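The Second Life of the Kitchen Table

September 21, 2019

46 shares | 4 comments

When the furniture works in Grurnau closed, the town was left with a warehouse full of tables. Most had been made for school dining rooms and small restaurants. They were plain and heavy, and for years they sold badly. Now people drive in from Skaditz and farther away to buy them.

Leire Valcárcel runs the repair shop that took over the warehouse. She bought the stock as one lot and has been working through it ever since. "People come in asking for something old," she says. "What they want is something that doesn't wobble."

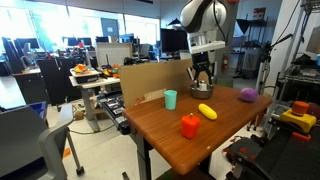
Why tables get thrown out

The usual trouble is the finish. A top picks up rings and scratches, the owner gets tired of looking at them, and a new table costs less than a day of a carpenter's time. Valcárcel charges by the hour and tells customers up front when a job isn't worth doing. Veneer that has been sanded through once can't be sanded again.

Solid tops are easier. She scrapes them first, then sands, then puts on thin coats of oil with a night between each. Orange and red stains were popular when the Grurnau works was open, and many buyers ask her to take them off. She tries to talk them out of it -- a warm color hides wear better than bare pale wood does.

Legs are another matter. A loose joint is often blamed on the floor, and a folded napkin gets pushed under one foot for years. By then the joint has worn to the point where glue alone won't hold.
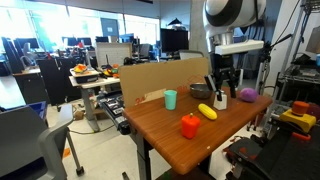

She keeps a box of hardwood scraps for those repairs and cuts each piece to fit. Metal legs give her less work. The bolts loosen, and a new washer usually fixes it.

Families with small children are her steadiest customers. They want a top that can be wiped down ten times a day and corners that aren't sharp. For them she suggests a hard wax, which can be patched in one spot without stripping the whole top.
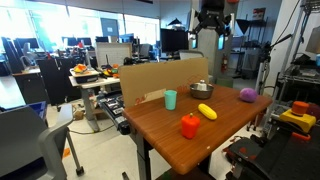 Looking after one at home

Wipe spills with a damp cloth and dry the wood right away. Keep the table away from radiators. Tighten the bolts every September, or whenever you put the summer chairs away. If the top feels rough after cleaning, rub it with fine steel wool along the grain, then add a little oil.

The Penry road shop is open mornings. Valcárcel has 69 tables left to finish, and she isn't taking orders for new ones.

Comments (4)

millrace: We have one of the school ones. Three kids and it's still level.

D. Prekham Road: Would hard wax go over old varnish or does it have to come off first?

oakandash: It has to come off. I tried it over varnish and it peeled by spring.

tansy_b: My grandfather worked at Grurnau. Nice to see the tables getting used.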